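4.2 Gripper comparison: loading the display trays
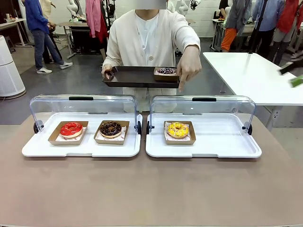
Fig. 7. Display trays with covers open and boxed donuts in place.

1. Put both arms in HOLD at the Wynne controller.
2. Raise the clear covers fully by the black handles.
3. Place the boxes upright in the trays, all facing the same way.
4. Select the Somo gripper profile. Set the opening to 20 mm above box width and the speed to 20%.
5. Run 20 picks, then repeat with the Stovlow gripper – same boxes, same order.

Note: Grip force is adjustable up to 477 cN. Log each dropped or crushed box under code 1180.

CAUTION: Keep hands clear of the trays once HOLD is released.

Rev. January 18, 2018 – V. Lockyer, Ganditz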